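Setting up route alerts in Minja

I'm assuming you've got Minja installed and you're signed in. If not, do section 2 first and come back - I'll wait!

1. Open Routes and tap New. Give it a name you'll recognise (mine is "long way to work").
2. Drop a start pin and an end pin. Minja joins them up by the shortest footpath, so drag the line if you like a different way round.
3. Set the alert distance. I use 200 metres, and anything shorter buzzes too late for me.
4. Tap Save, then Sync.

Note: free accounts hold up to 4000 saved points. I got to 598 before I learned to tidy up.

Caution: don't sync while a walk is recording. You'll lose the last stretch, and I've found no way to get it back.
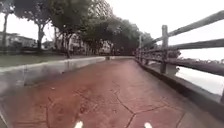

5. Go to Alerts and switch on Vibrate as well as Sound. I miss the sound nearly every time with my hood up.
6. Walk a short bit of the route to test it. If you get no buzz, check that battery saver is off and try step 4 again.

Guide by Mwangi Urio | 833 shares | Contact | © Pusemico | Back to top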